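News & Visits

Members' visit to the Zevholm workshop

Our January visit took us to the Zevholm automation workshop, where the packing and sorting group opened its doors for an afternoon. The visit started at 2 p.m. and was fully booked. Thanks to everyone who carpooled, and apologies to the members who were still on the waiting list when we closed it.

Bjartur Thygesen, who runs the handling project there, met us in the lobby and gave a short talk before we went through to the floor. The project is called Lornetti. Its purpose is to get robot arms to deal with small packaged goods of the kind found in any grocery store: bags, pouches, boxes and packets. Rigid boxes have been handled by machines for a long time. Soft plastic is harder. A bag folds when it is lifted, the contents slide to one end, and a grip that held a moment ago may no longer hold.

The group's approach is to have people do the tasks first. An operator sits or stands at a small table with a gripper in each hand and works through a set of short jobs, such as lifting a bag by its top edge or moving a packet from one side to the other. The grippers record how far the jaws are open and where they are in space, and the recordings are used later to train the arms. Thygesen said the current set has 367 recorded runs for bags alone, and that 107 of them were thrown out because the start or finish was unclear. He did not seem bothered by this. In his view a smaller set of clean runs is worth more than a big messy one.

We were then taken to the table itself and watched one of the operators at work.
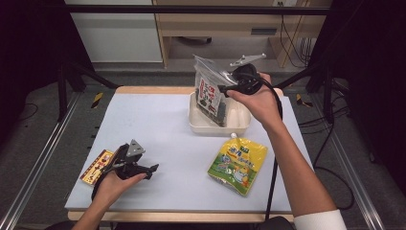 The pace was slower than most of us expected. Each run begins with the hands in a resting position and ends the same way, and the operator waits for a tone before starting the next. A session lasts 45 minutes, followed by a break. Several members asked about tired wrists. The operators said the cables bothered them more than the weight, and that a lighter version is on order.

Goods are bought in small lots from different countries so that the labels, colors and sizes vary. Thygesen explained that a system trained only on one brand of package tends to do badly with the next one. The group changes the items on the table every week and keeps a written list of what was used on each day.

After that, 4 of our members had a turn with the grippers. The first surprise was how little you feel through them. You have to judge the grip by eye, and it is easy to squeeze too hard or to close the jaws just short of the edge. Best result of the day was 5 bags in a row without a drop, by a retired bus mechanic who would like it mentioned that he had never tried it before.

The last stop was the arm cell in the next room, where a two-arm machine named Randier was running the same kind of task on its own. It picked up a bag on the first try, missed the next one twice, and then got it. Staff stopped it once to move a packet that had slid under one of the arms. Thygesen said it does well with bags that stand up from the tray and poorly with ones that lie flat. Work on the flat ones is planned for spring.

There was time for questions over coffee. On jobs, he said the first use they have in mind is restocking at night in small stores that have trouble finding staff. On cost, he would not give a figure. On safety, the arms are run behind a light barrier and stop when anyone steps through it, which he showed us by stepping through it.

Zevholm has agreed to have us back in the fall. Members who missed out this time will be offered places first. Please give your name to the visits desk at any Sunday meeting, and say if you need step-free access, as the side entrance has to be unlocked ahead of time. Closed shoes are required on the floor.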